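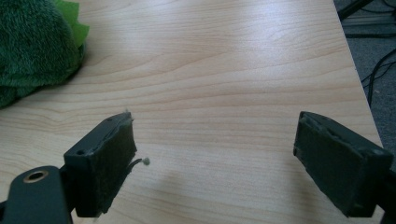 Pinza de mano sobre la mesa de pruebas, dedos abiertos. Hilo suelto en la almohadilla izquierda.

Incidencia: la pinza suelta los objetos blandos al final del cierre
Proyecto: Trovden, taller de robótica, grupo de segundo
Abierta por: Yaryna Mykhailiuk
Asignada a: Vsevolod Sirko
Prioridad: media
Estado: en observación

Descripción
Con piezas de peluche la pinza cierra, levanta y pierde el agarre al girar la muñeca. Con los cubos rígidos no ocurre. Empezó después de cambiar el fieltro de los dedos. Firmware sin modificar desde mayo.

Pasos para reproducir
1. Arrancar el registro en el portátil y esperar la señal de listo.
2. Colocar un peluche en el centro de la mesa.
3. Cerrar a fondo, levantar y girar la muñeca a la derecha.

Comentario — Vsevolod Sirko
Revisado el log. La apertura calculada no vuelve a cero con los dedos juntos: queda un resto de 2 mm. ¿Se repitió la calibración con el fieltro nuevo?

Comentario — Yaryna Mykhailiuk
No. Se cargó el fichero antiguo.

Comentario — Inna Onyshchenko
En la foto el fieltro del dedo izquierdo tiene bolitas y le sale un hilo oscuro con una pelusa clara en la punta. Si el hilo queda pillado al cerrar, puede falsear el cero. Cortarlo a ras, sin tirar, y calibrar después. De paso, recoged los cables negros de la moqueta, al lado derecho de la mesa.

Comentario — Yaryna Mykhailiuk
Hilo cortado. Calibración repetida a 500 ms por paso. Resto: cero. Cables pendientes.

Comentario — Vsevolod Sirko
Serie de 42 agarres con peluche. Dos caídas, ambas con el objeto cogido por el borde. Subo el log a la carpeta Prukis. El umbral de fuerza estaba en 300 en el fichero antiguo y lo he dejado igual para no mezclar causas.

Comentario — Usha Kotian
De acuerdo. Falta probar con el otro juego de dedos, el que tiene Tymofii. No cerréis el ticket hasta tener esa serie. La entrega de la memoria es el 15 de julio y esta incidencia va en el anexo de fallos — adjuntad los dos ficheros de calibración, con nombre distinto.

Comentario — Tymofii Kostiuk
Dedos entregados. Llevan fieltro del lote viejo, sin estrenar.

Pendiente
Serie con el segundo juego de dedos (Vsevolod)
Cables (Yaryna)
Bloquear en el script la carga de calibraciones anteriores al último cambio de almohadillas (sin asignar)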